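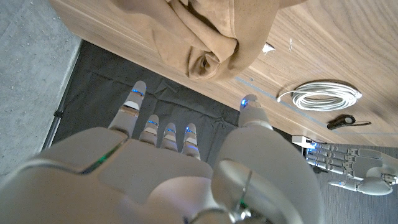 Kimcombe, May

By the Pillden project office

Search this site Enter keywords Go

Progress report to the fund: repair and reuse of household textiles, second period

Work in this period went mostly to plan. The Monday sessions in Kimcombe ran every week except one, when the hall was needed for polling. We had 86 bookings against a target of 100. The shortfall was in the first weeks, before the bus timetable was changed back, and bookings have been steady since then.

We took in 185 items for repair. Curtains and bedding made up the larger part, followed by coats. Zips are still the slowest job. We have started buying them by the roll and cutting to length, and the cost per coat has come down a little.

Two courses were offered. The beginners' course in hand mending was full and has a waiting list. The machine course was not, and we think the evening start was the problem. It will move to early afternoon from next month.

The Pillden store room is now shelved and labelled. Fabric is sorted by weight first and fibre second - the other way round was tried and took too long at the counter. Damp in the back corner has been reported to the landlord. We have moved the wool out of that corner until it is dealt with.

Spending is slightly under budget. The underspend is on travel and we would like to carry it over to pay for servicing the two older sewing machines. A separate request has been sent on the usual form.

The pattern booklet is late. The English text is finished, but the drawings for the sleeve pages had to be redone. We expect to print around 100 copies, with the rest available to download.

For the next period we plan to:

- run the machine course at the new time
- open a drop-in at Alla, subject to the lease
- finish the booklet and send the fund a copy
- agree terms with Lò for a regular supply of offcuts

We would be grateful for a decision on the carry-over before the Alla lease is signed, as both affect the same budget line.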